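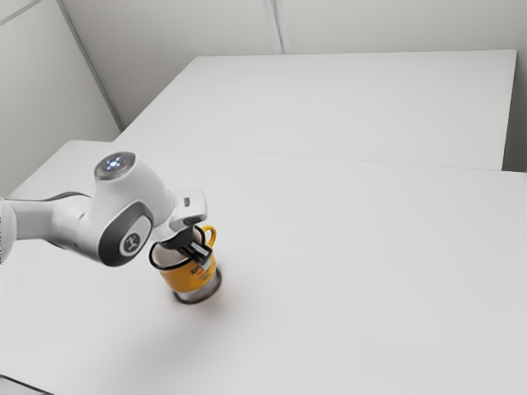 Delphine Holloway

Selling a Town to Itself: The Rollbridge Diner Print

Our assignment was to design a piece of wall art with a local theme, get it printed, and sell it to people who were not our parents. Lyle Ruiz-Ortega and I chose diners. Rollbridge has had a great many of them, most have closed, and everyone over 60 will tell you which one had the better pie whether you asked or not.

The design is a map of the town with the streets left out and the diner names set in type where the streets would be. Kasprzak's, long gone, gets the biggest letters. We wanted the lettering to look like old neon. Our first draft looked like a ransom note, and we spent most of March fixing it.

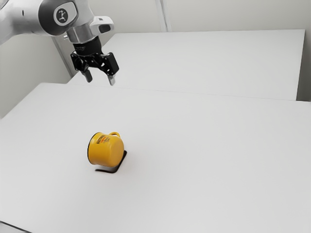 Fig. 1. Arm above the white tables.

Printing was done by Grondano, a shop that normally handles church bulletins. They offered us 2 paper stocks. The matte one made the red look like brick and the glossy one made it look like ketchup. Given the subject we went with ketchup.

Names caused more trouble than color. The Irkum Grill was spelled three ways in the old phone books, and each spelling has its defenders. We picked the one on the last known menu. We also left out a doughnut counter that Lyle said was not a diner, a position he gave up after hearing from its former owner's daughter at our sale table. She bought a print anyway – and wrote the name in with our pen.

We had 4 weekends of sales and a web page. The web page had 3000 visits, a number that impressed us until we saw how few of them reached the checkout. Shipping was the likely reason. A mailing tube costs almost as much as what goes inside it, and our page only mentioned this at the very end.

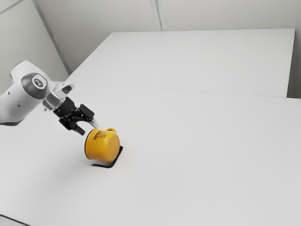
Fig. 2. Yellow mug, tilted, on the tabletop.

The sale table did far better. People would find their diner, call somebody over, argue, and then buy one each. Unframed prints outsold framed ones, partly because our frames were not quite square.

If we did it again, we would put the shipping price next to the print price, order the frames from someone with a ruler, and include the doughnut counter. Lyle has the remaining stock under his bed and is open to offers.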